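Big week for our little corner of the lab, so I'm grabbing the news slot before Tia Furnival can fill it with parking updates again!

Our household simulator, Klinhom, finally has a training recipe we're happy to talk about in public. We call it Diver, and the short version is that a two-armed robot practices in a virtual home, and every time it misses a grasp we rewind to a few moments before the miss and let it try again from there. Gholamreza Shokri came up with the rewinding part on a Friday, and by Monday he'd already rewritten it twice (he does that).

Views from inside the Klinhom simulator, grippers empty:

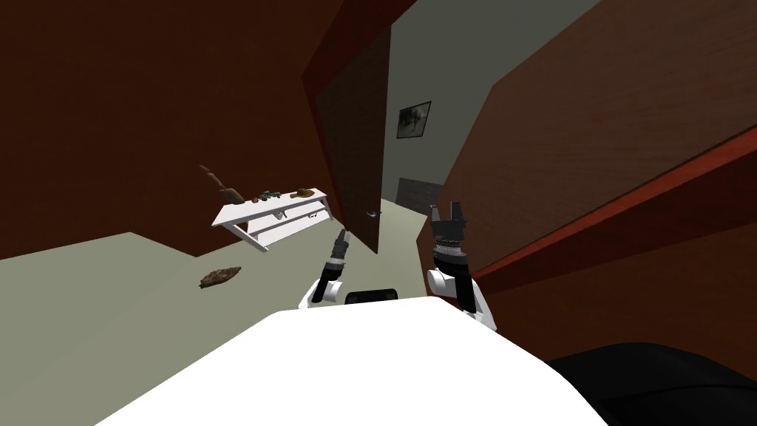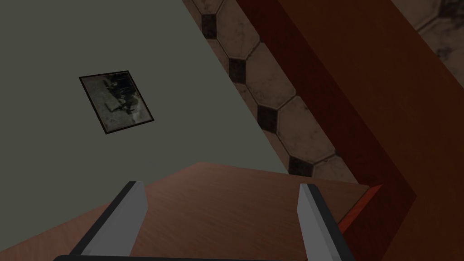
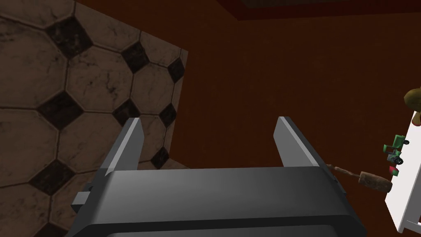

We ran 2,850 practice episodes for this first round, spread over 40 room layouts, and compared Diver with our old method, where a miss simply ended the episode. The old way needed almost 4 times as much practice to reach the same grasp rate. I expected a gain, but I had a much smaller number written on my whiteboard, and Suryani Kusuma has been very polite about not mentioning it.

It isn't all good news. Thin objects still give us trouble, and so does anything close to a wall, where the arms tend to get in each other's way - Waraporn Srithong is working on that now with a new arm planner. We also haven't tried any of this on real hardware, so please don't ask me yet if it can tidy your kids' room.

The write-up should be out in February, along with the code and 3 of the layouts. If you want to try it early, drop Úna Brophy a line and tell her which simulator version you're running. She's going to ask anyway.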